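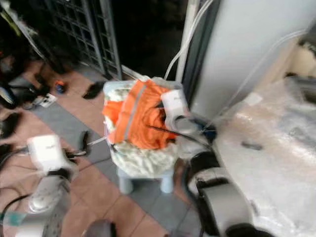 How do you keep going in a cause when everyone around you is tired? Smaller jobs, shorter shifts, and somebody to call when you want to quit.

Been asked this 2 times since Sunday so writing it down fast. I help with the death penalty abolition letters at our church. We mailed 2,422 of them last year. Replies? Fewer than 100, most of them form letters. A few kind ones. One very rude.

People drift off. I get it. Hatice Uysal ran the prayer list for years and told me in April she couldn't read one more case file. So she stopped reading them. Does the stamps now, still prays, sleeps better. 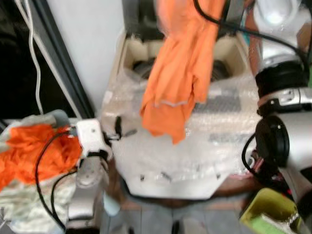

Which is my point really. You can step down a rung and still be in it. I wish our pastors would say that from the front more often, insted of another sermon on lukewarm Christians. Guilt gets you a full room for a week. Then what.

Yiğit Dönmez thinks I'm too soft on this and we argued about it in the parking lot, in the rain. He may be right about the young ones. They want to be asked for more. Fine, ask them.

Anyway. 200 envelopes on my kitchen table and the hearing is comming up. More later.

Print this post
E-mail this post

Recent posts
Letters to Tornunow, part two
What I said at the Distinier vigil
Reading Jonah again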